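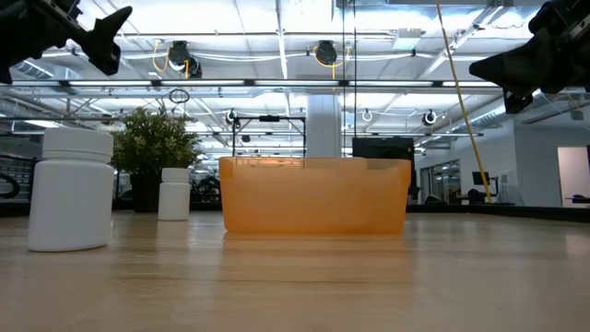 Stelios wrote to me that I should stop feeding hay so early, and that my ewes are fatter than his. He read my last post, the one on the dry pasture, and he thinks I panic every summer. Maybe he is right. I keep 42 ewes on the slope behind Wastham and by the first week of August the grass there was the color of cardboard.

I did the calculation again after his message. In February I had bought 400 small bales from Mohsin Rind, for a price which I found high then and would pay gladly now. With nearly 100 of them already eaten, I must be more strict. So since yesterday the ewes get hay only in the evening, and in the morning they go to the lower field, where the clover is still a little green near the ditch.

The lambs are another question. I wanted to sell 14 of them before the fall, but the buyer in Foltach offers less than last year and says that everybody is selling at the same time because of the drought. Wenche keeps hers until they are heavier. She has a well and I don't have one, so I can't just copy her.

I will call the buyer again next week. If somebody knows a good mixture to sow on dry and stony ground, please write it in the comments. Last time I used only ryegrass and it was a mistake.

Aug 12, 2018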